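# Birnix Hair Color Swatch Data

Tags: Hair & Beauty / Color Matching / Open Data

Spectral readings and label files for 142 dyed hair swatches, kept by the color lab at Stisberg. The set is meant for people who write shade-matching tools for salons, wig makers and box dye brands. 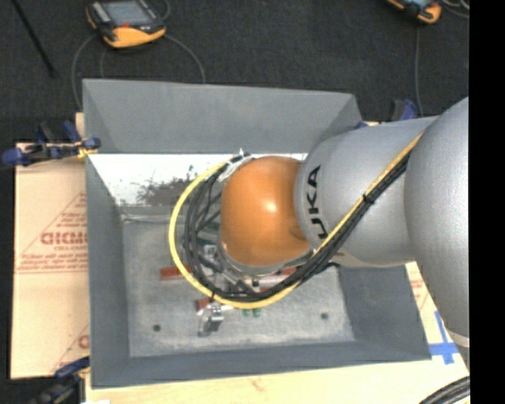
Each swatch is a flat bundle of human hair, glued at one end and colored with one of 13 base shades or a mix of two. Readings were taken at the root, the middle and the tip. Swatches with visible banding were left in and carry the flag `band=1`.

## Files

- `swatches.csv`: one row per swatch, with base shade, developer strength and starting level
- `readings.csv`: Lab values for each reading, joined on `swatch_id`
- `labels.csv`: shade names given by colorists
- `notes.txt`: free text from the bench, not cleaned

## Labels

Three colorists (Zewditu Bogale, Cristóbal Lagos, Edmund Wasilewska) named every swatch on the level and tone scale used at Cosen salons. They worked apart and under the same daylight lamp. Where all three differ, `agreed` is blank. Please do not fill it with the middle value; level and tone are separate judgments and the middle of one may not go with the middle of the other.

## Known problems

- Levels 1 and 2 are hard to tell apart in the readings. Merge them if your tool allows it.
- Gray hair is thin in this release: 6 swatches, all from the same supplier.
- Red shades were read again after 343 hours in the light cabinet. Those rows have `aged=1` and should not be mixed with fresh readings.
- Two column names changed in November. Old scripts that look for `tone_raw` need `tone_code` instead.
- Curl pattern is not recorded. All swatches were pressed flat before reading, so shine values will not carry over to curly or coily hair.

## Not for

Patch test advice, allergy screening or any claim about how a dye behaves on a living scalp.

## Use and contact

Free for research and shop use with credit to the Birnix set. Corrections to labels go to Radosław Pawlak. Questions about the light cabinet or the Lab conversion go to Åsmund Tveit, who also keeps the older Kwiatkowski swatch cards on file.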